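Wednesday, December 6, 2023

Quarterly figures for the Listgate credit union microloan pool, first pass. Outstanding balance reconciles with the ledger except for one loan coded twice, once under equipment and once under working capital. Corrected. The pool now stands at 421 active loans. Of these, 12 are past due by more than one payment cycle, and nine of the 12 belong to the same cohort, the one admitted before the repayment holiday was shortened.

Call with Nazareno Fontana at 9:30. He wants the Pedon growers' cooperative moved from grant funding to a mixed arrangement: a smaller grant, plus a loan repaid out of produce sales. I have no objection to the structure. My objection is to the sales forecast, which takes the summer months and multiplies by four. Asked him for monthly receipts. He will send them once the cooperative's bookkeeper is back at her desk.

Read the Athanasiadis report on member shares over lunch. The useful part is the appendix. Co-ops that let members withdraw shares on demand kept larger cash reserves and bought less equipment. Those with a fixed notice period did the reverse. The sample is small and the author does not separate housing from retail, so I would not cite it in the board paper. I copied the notice-period table into my own notes anyway.

Afternoon on the Dresunau bylaws. Section four still gives one vote per share, left over from the template they started with. Changed to one vote per member. Section seven on surplus needs an order of payment: reserves first, then the education fund, then patronage refunds. The draft lists all of them at once with no ranking. Minimum share purchase set at 680, payable in installments. I would have gone lower, but the founding members voted on it and the number stands.

Mailing list for the annual report is down to 962 addresses after duplicates were removed. Printing quote still missing.
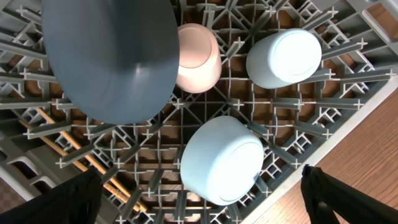 Can a member who leaves the co-op in the middle of the year still receive a patronage refund?
The refund is based on purchases made while the person was a member, so the part-year amount is calculated at year end and mailed with the others, provided the bylaws do not say otherwise.

Added that wording to the Dresunau member handbook, page six. Section nine, on dissolution, is untouched. Start there tomorrow, then the Pedon receipts if they have arrived.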